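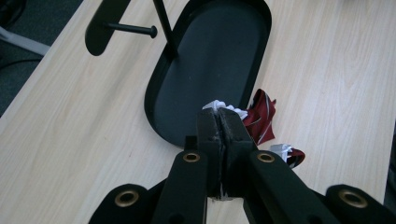
Storing bow ties - stand, drawer or box?
Home > Closets and Dressers > Small Stuff

brorkow_bob
January 2020
Hello everyone, and happy new year! I have 13 bow ties, which my wife says is plenty, and until December they all lived in a shoebox with the straps in one big knot. So I treated myself to a little black stand, the kind with a bar across the top, pegs under it and an oval tray at the bottom. The idea is that the favorites hang by their straps and the cuff links go in the tray. I'm very fond of it already, but I'd love to hear how the rest of you do it.

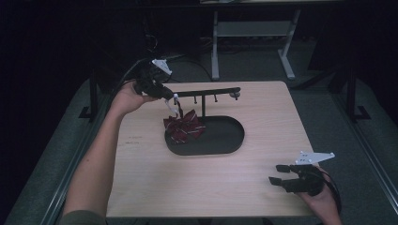
The dark red one with the thin white stripes, on its way up to the left peg.

nurmi_knots
Oh, that's a handsome tie! I'm going to be the grump though, and I say this with affection - I wouldn't hang them. I kept mine on a stand in the bedroom for 14 months and the bows got dusty and the straps took on a crease right where the peg was. Mine are flat in a drawer now, and I'm much happier.

sudura
I have to disagree with nurmi_knots a little. Pre-tied ones hang just fine if you wear them often, and a quick brush takes care of the dust. What I do, for whatever it's worth:

1. Clear off a table and lay every tie out flat, so you can see what you own.
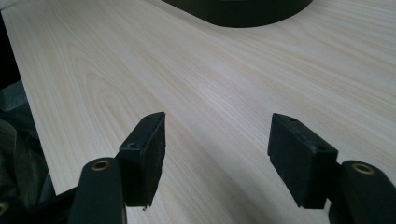
2. Close any clips and let the strap out to its longest setting.
3. Hang the ones you wear most and box up the rest.

doltano_dad
Count me with the drawer people, sorry Bob. We have a cat, and anything that dangles in this house is hers. I do like the tray for cuff links, and I might get a stand just for that part. I'd put it on a dresser or a plain table well back from the edge,
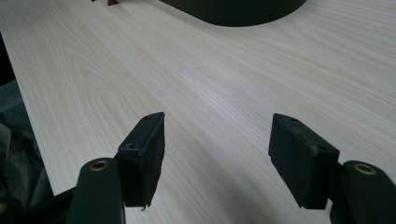

and keep the rest of the top clear, or if yours is like mine it will fill up with receipts and loose change by the weekend.

brorkow_bob
Thank you all, this is more help than I expected! I think I'll hang 2 for everyday and try the drawer for the silk ones. Nurmi, do you put tissue between them or just lay them in?

nurmi_knots
Just lay them in, bows all facing the same way. And do brush the hanging ones, please.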